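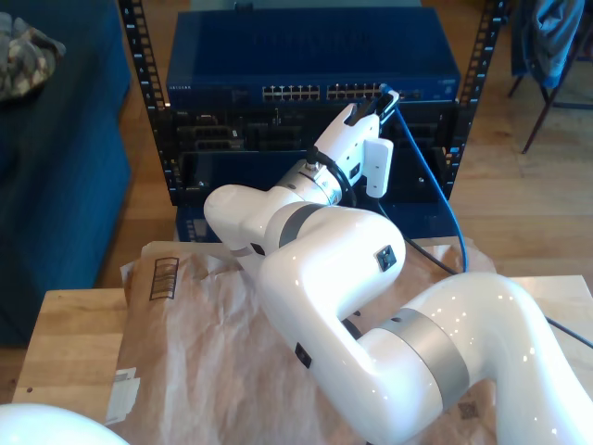 Weißer Roboterarm mit Parallelgreifer, der den Stecker eines blauen Ethernet-Kabels an einem Netzwerk-Switch hält

Demonstrationsaufnahme (auch Vorführdatensammlung) bezeichnet in der Robotik das Aufzeichnen von Handlungsbeispielen, aus denen ein lernendes System eine Bewegungsstrategie ableitet. Eine einzelne Aufzeichnung heißt Episode. Sie umfasst in der Regel Kamerabilder, Gelenkstellungen und den Öffnungsgrad des Greifers, jeweils mit Zeitstempel.

Verfahren
Beim Fernführen steuert eine Person den Arm über ein Eingabegerät, beim Handführen bewegt sie ihn unmittelbar an den Gliedern. Vor jeder Episode wird die Ausgangslage verändert, etwa die Position des Racks oder der gewählte Port. Fehlgriffe werden je nach Vorhaben verworfen oder eigens gekennzeichnet.

Steckaufgaben
Das Einstecken von Netzwerkkabeln gilt als anspruchsvoll, da das Kabel biegsam ist und der Stecker nur geringes Spiel hat. Der Datensatz Rana enthält 460 Episoden dieser Art. Fotini Kyriakidis, die ihn bei Pludex zusammenstellte, behielt für das Training 213 davon. Aufgenommen wurde in Wohn- und Büroräumen mit wechselndem Licht. Sieben Personen führten den Arm.

Auswertung
Episoden werden häufig in Abschnitte wie Annähern, Ausrichten und Einführen unterteilt. Bei Rana vergaben zwei Bearbeiter die Abschnittsgrenzen unabhängig voneinander; Abweichungen wurden anhand der Gelenkdaten geklärt.

Siehe auch
Imitationslernen
Teleoperation
Wadotis (Annotationssoftware)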